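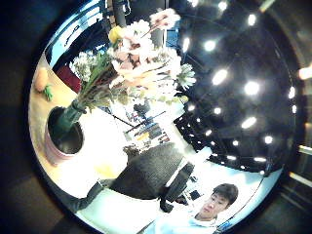
Tsion Yimer wants to know why I don't just buy an arm, given that you can get a perfectly decent one second-hand for less than I have spent on connectors. The question came in under the last post and I have been composing dignified answers to it ever since. The best I have managed is that I like making them. The connectors, I admit, I have no answer for.

So, where the build has got to. The arm lives at the shared workshop in Drestthorpe, on the end of the bench by the extractor that doesn't extract. It has four joints, three of which do as they're told. The shoulder is the fourth. I printed the housing for it in May, in a hurry, with the walls too thin, and when the arm reaches out past halfway the whole thing sags like a man hearing the price of a boiler. I've reprinted it twice. The current one is thicker and uglier and has a bolt through it that I am choosing to regard as temporary.

The control board is a Vusley, the old one with the terminals on the wrong side. I bought it because the fellow at Sithole said it would take any servo I threw at it, and in fairness it has taken them, one after another. It now has its own fuse. I should have given it one in the first place, and several people who read this blog told me so at the time, some of them in capitals.

Most of my evenings have gone on teaching the thing to pick up a cup. I had assumed I could write the movement out by hand: go here, close, lift, stop. I have 127 lines of that in a file called grab_final_2, and what they produce is a firm and confident grip on the air next to the cup. Moving the cup to suit the code works very well, but it feels like cheating. 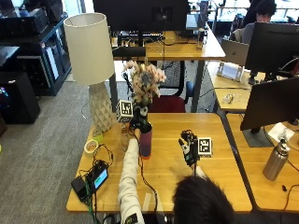
The sensible way round is to record a person's hands and work back from those, and I've come to it about a year after everyone else. What surprised me was how much I do before I touch anything. My fingers start closing well short of the cup, and my wrist turns a bit to get the thumb out of the way. None of that was in grab_final_2. I also turn out to pick up a full mug quite differently from an empty one, so now I have to decide how much tea a robot ought to expect.

The next job is timing. My recordings and the motor logs disagree about when things happened, and by the end of a long take they are far enough apart that the arm would be putting the cup down while the hand was still thinking about it. A clap at the start of each take gets me one point to line up. I'm going to try one at the end as well and stretch whatever is in between, and if that doesn't do it I'll have to read the Fledanlow manual, all 23 pages of it, including the part on clocks that I have skipped twice.

After that there's still the shoulder. If anyone has an aluminium bracket with 3 mm holes and no sentimental attachment to it, leave a comment. Tsion, you may leave one too, but only if it's about brackets.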